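Urmont Technical Institute
Introduction to Robot Manipulation
Course Handout 7: Recording Demonstrations for the Tableware Task

Issued Friday, November 23, 2018

7.1 Purpose of the exercise

Handouts 5 and 6 treated the gripper as a mechanism. The present handout concerns its use as a recording instrument. Students will carry out a household task by hand, using the two-fingered gripper, and the recordings so produced will serve as training material for the policy assignment in March.

The task is the handling of plates and bowls at a table. Tableware was selected for the project because the objects are rigid, familiar and of several shapes, and because errors in the approach are easy to recognize when a recording is reviewed. Students who have already completed the block-stacking exercise should expect to work considerably more slowly than they did there.

7.2 Starting position

Each demonstration begins with the jaws open and held short of the table, with the tableware in view beyond them. The student pauses in this position, then begins the approach. A demonstration that begins with the jaws already closing will be rejected by the Drivley annotation software and must be repeated.

Plates and bowls are to be mixed on the cloth. A patterned cloth is acceptable and is in fact preferred, as a policy trained only on plain surfaces performs poorly when the background changes. The plates should likewise differ in their rim decoration. Students should not arrange the pieces in straight rows.

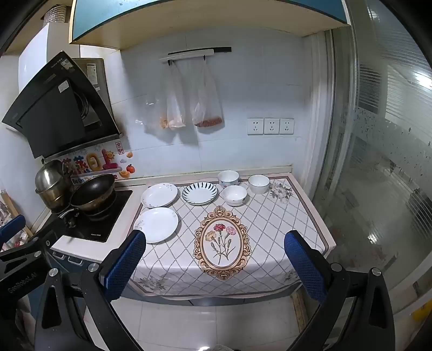

Zofia Witkowska asks whether the pause at the start is really necessary, given that it adds dead time to every recording and the software could trim to the first movement of the jaws. The instructors' position is that the pause will be retained for this term. Trimming to first movement removes the part of the approach in which the operator lines up the wrist, and that part is needed for the assignment. Students may raise the matter again in the course review.

7.3 Choice of grasp

The following rules apply to all teams.

Plates are grasped at the rim. One pad is placed on the upper face and one on the underside, and the jaws are closed until the pads bear evenly. The ridged surface of the pads is intended to resist slipping, but it does not compensate for a grasp that takes in only the extreme edge of the plate.

Bowls are grasped at the wall, with one pad inside and one outside. A bowl lying on its side is a valid starting condition and should appear in a portion of each team's recordings.

Oval plates may be taken at the end or at the long side. Teams should record both.

No piece is to be pushed across the cloth in order to bring it within reach. If the piece cannot be reached, the operator moves.

7.4 Lifting and tilting

The second half of the exercise introduces rotation. After the rim has been grasped, the plate is raised on edge until its face is turned to the side. This motion is more demanding than a level lift. The weight of a large plate acts at some distance from the pads, and the plate will tend to turn between them if the wrist is rotated quickly. The rotation should be made in a single continuous movement, without correction partway.

Where two operators work together, the second tool may be brought to the opposite side of the plate. The first operator retains the grasp throughout. The second operator approaches only after a spoken signal, and withdraws before the plate is lowered. Paired recordings are entered separately in the log and are not counted toward the individual requirement.
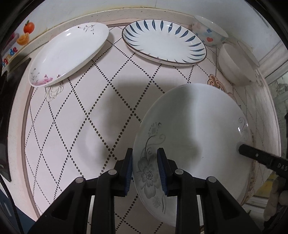

Figure 7.2. Rim grasp on a large round plate, tilted on edge.

7.5 Number of recordings

Each team submits 200 demonstrations, of which 60 must include a tilt. At least 30 must begin with a bowl on its side. The set collected by last year's Prusia section contained 177 usable demonstrations after review, and the shortfall had a measurable effect on that section's results. Teams are advised to record in excess of the requirement.

Recordings are reviewed by a member of another team. The reviewer marks each one as accepted, rejected or doubtful and enters a reason for the last two. Doubtful recordings are decided by the instructor.

7.6 Care of equipment

The pivot screws are to be checked by hand before each session and are not to be tightened by students. Pads showing wear are exchanged at the equipment desk. Chipped tableware is withdrawn at once and is not used for further recordings, even where the chip lies away from the grasp.

7.7 Reading

Šindelář, course reader, chapter on contact and friction, sections 2 and 4. Section 3 may be omitted. Handout 8 will cover synchronization of paired recordings and the format of the log.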